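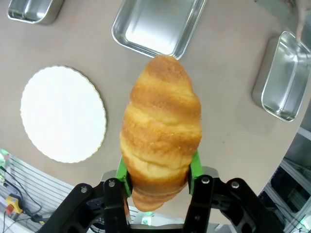 Search this site
Enter keyword
Go

Florden Clerk's Office sets recount of Measure 6, asks residents to check signature notices

September 12, 2025
By Lộc Tăng, Office of the Town Clerk

FLORDEN - The Florden Town Clerk will hold a full hand recount of Measure 6, the charter change that would move town council elections from at-large seats to district seats. The unofficial count put the measure ahead by 19 votes. Town rules call for a recount when the gap is that small. No one had to file for it and no one pays a fee.

Recount starts at 9 a.m. in the lower meeting room at Stenska Hall. Doors at 8:30. Use the Bashir Street entrance, the front steps are closed for repair work.

What is being recounted: Measure 6 only. The school bond and the library levy were not close and are not part of this. Please stop calling about the library levy, it passed.

"We count the paper again, by hand, with people from both campaigns in the room," said Town Clerk Olumide Oyewole. "If the number moves, it moves. I have been asked all week which way I think it will go and I don't have an answer to that."

How it will run

Ballots come up from the vault in sealed boxes, one precinct at a time. The seal number gets read out loud and checked against the log from election night. Counting teams work in pairs, one reads and one marks, then they switch and do the same stack over. If the two tallies don't match the stack is counted a third time with a supervisor at the table. Four tables running at once. Precinct totals go up on the board by the door as each one is finished, and on the clerk's web page as soon as someone can get to a computer to type them in.

Order of precincts was drawn by lot. Daria Heights goes first, then Stenska, then the mill side, then downtown. Mail ballots are counted with there home precinct, not as a separate pile like last time. That was a change people asked for after the July special election and we made it.

Ballots where the mark is unclear go to the canvass board. The board meets in the same room, same day, after the last table closes. It uses the state marking guide and votes in public. Either campaign can object to a call and the objection is written down with the ballot number. Copies of the marking guide will be on the table by the coffee.

Observers

Each campaign gets 2 observers per table. Names due to the clerk by noon the day before. Observers can look at anything, can ask the supervisor to stop a table, can't touch ballots and can't talk to the counters while a stack is open. No pens with blue or black ink at the tables. Red pencils provided.

General public can watch from the chairs behind the rail. No sign up. Phones on silent. Photos are fine from the rail, no flash and no close shots of ballots please. There is a ramp on the Bashir Street side and the room has a hearing loop, ask at the desk for a receiver.

Reporters: check in at the desk and get a badge. The clerk will take questions at the lunch break and again after the board is done. No one-on-ones during counting.

Signature notices

Separate from the recount but on the same clock. Some mail voters got a yellow letter saying the signature on there envelope did not match the one on file, or was missing. If you got one, your ballot has NOT been counted yet. It can still be. Fill in the form on the back, sign it, and get it to the clerk's office before the canvass board meets. In person, by mail, or in the drop slot at the side door. You don't need to say how you voted and please don't write it on the form, we've had a few of those.

If you lost the letter come in with ID and we will print another one. Takes a few minutes.

"More than a few people think the yellow letter is a scam," said Oyewole. "It's real, it came from us. It doesn't ask for money or a bank number. If you have something that does, bring it in and show us."

If the result changes

The recount total is the final total once the canvass board signs it. If Measure 6 passes, district lines get drawn over the winter with public hearings before any vote on a map. If it fails the council stays at-large and nothing changes for the next election. A tie means the measure fails, that's in the charter. Anyone who wants to contest the signed result has to do it in court, the clerk's office can't take a contest and can't give advice on one.

Current council members stay in their seats through the end of there terms either way.

Parking and other stuff

Lot behind Stenska Hall is for counters and observers until 5. Street parking on Bashir is free that day. The 6 bus stops at the corner. The passport desk will be closed during the recount, all of it staff are downstairs. Marriage licenses and dog tags as usual at the upstairs window, expect a wait.

If counting isn't done by 7 p.m. the boxes get resealed and go back to the vault and we start again the next morning, same time, same room. Any change to the schedule will be posted on the door and the web page first.

Media contact: Lộc Tăng, Office of the Town Clerk, lower level, Stenska Hall. Leave a message with the front desk if no answer.

Contact us | © 2025 Town of Florden | Back to top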